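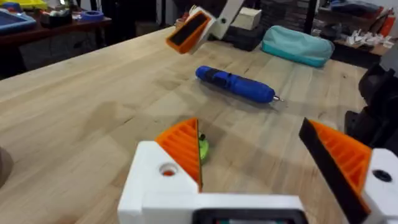
Drying Time of Water-Based Varnish on Birch Under Controlled Humidity

Project report, Materials and Surfaces course
Group members: Elli Koivisto, Lenni Kiiskinen, Tyyne Huttunen
Supervisor: Lauri Valtonen

1. Background

Water-based varnishes have replaced solvent-based products in most school and small commercial workshops. They cure in two stages. Water leaves the film first, and the polymer particles then pack together and fuse. The label on a can normally gives one recoating time, measured at room temperature and moderate humidity. Workshops in July are seldom at moderate humidity, and workshops in winter are often much drier than the test conditions.

The aim of this project was to measure how relative humidity changes the time before a second coat can be sanded and applied. A secondary aim was to find out whether the thumb test used in the school workshop gives the same answer as weighing.

The project did not cover final hardness, chemical resistance or adhesion. Adhesion was in the original plan but was dropped when the pull-off tester could not be booked.

2. Materials

Test pieces were cut from one birch board to avoid differences between boards. The pieces were planed and then sanded in the direction of the grain. Dust was removed with a dry brush followed by a microfiber cloth. Tack cloths were not used, as the wax in some of them can interfere with water-based films.

Two varnishes were compared. Pliltitz is a clear satin varnish sold for furniture. Drostix is a clear floor varnish with a higher solids content. Both were stirred by hand and strained before use. Neither was thinned.

The humidity chamber was a sealed plastic cabinet with a small circulation fan. Humidity was set with saturated salt solutions in open trays. The scale was the Aaltonen laboratory balance in the chemistry room, which had been calibrated before the start of the term.

3. Method

Each piece was weighed bare, coated with a foam applicator, and weighed again at once. The difference was recorded as the wet film mass. Pieces whose wet film mass fell outside the accepted range were wiped, set aside and not reused.

Coated pieces were placed flat in the chamber on wire supports. They were removed for weighing at fixed intervals and returned immediately. Opening the door disturbed the humidity for a short period each time. The logger showed that the set value was recovered well before the next weighing in every run except one, which was repeated.

A film was called dry for recoating when two consecutive weighings gave the same mass within the resolution of the scale. The thumb test was done on a second piece coated at the same time, by a group member who had not seen the mass readings. The thumb was pressed on the film and turned slightly. A film that showed no mark was passed.

After drying, pieces were sanded by hand with 600 grit paper. Whether the paper clogged was noted. A few pieces were sanded with 800 grit for comparison, but the finer paper gave no useful information about drying because it loaded with dust on all films, including ones that had been left overnight.

4. Results

4.1 Effect of humidity

Drying time increased with humidity for both products. The increase was small in the dry half of the range and steep in the humid half. The Pliltitz film at 56 percent relative humidity was dry by weighing in slightly less than the time printed on the can. At the highest setting, the same film was still losing mass when the school building closed, and the run had to be finished the next morning.

Drostix dried more slowly than Pliltitz at every setting. This was unexpected given its higher solids content, which means less water to remove. The wet film of Drostix was thicker, however, because the varnish is more viscous and the foam applicator left more of it on the surface. When mass loss was plotted against the wet film mass, most of the difference between the products disappeared.

4.2 Thumb test against weighing

The thumb test passed films earlier than weighing did in all humid runs. In dry conditions the two methods agreed. The likely explanation is that a skin forms on the surface while water is still leaving from underneath and from the wood. Films passed by thumb but not by weighing clogged the 600 grit paper within a few strokes.

4.3 Grain raising

Grain raising was visible on all pieces after the first coat and was heaviest on those dried slowly. No measurement was made. Tyyne Huttunen suggested that a stylus instrument could be used for this in a later project.

5. Sources of error

The wood itself takes up moisture from humid air, so a test piece can gain mass while the film loses it. An uncoated reference piece was kept in the chamber to correct for this. The correction assumes that coated and bare wood absorb moisture equally, and that is not strictly true, as the film slows uptake on the coated face.

Temperature in the chamber was not controlled. It followed the room, which was cooler in the early morning than in the afternoon. The effect could not be separated from the humidity effect in the longer runs.

Coating was done by two people. Lenni Kiiskinen's films were consistently heavier than Elli Koivisto's, and the results in section 4.1 were therefore normalized by wet film mass.

6. Recommendations for the workshop

A hygrometer should be hung in the finishing area and read before varnishing. On humid days the recoating time on the can should be doubled. The thumb test can be kept for dry conditions. In humid conditions a sanding trial on a scrap piece coated at the same time is more reliable and takes under a minute.

Thanks are due to Elsa Huttunen at the Brindale joinery for the birch board and for the loan of the wire supports. The raw weighing data are kept in the course folder with the logger files.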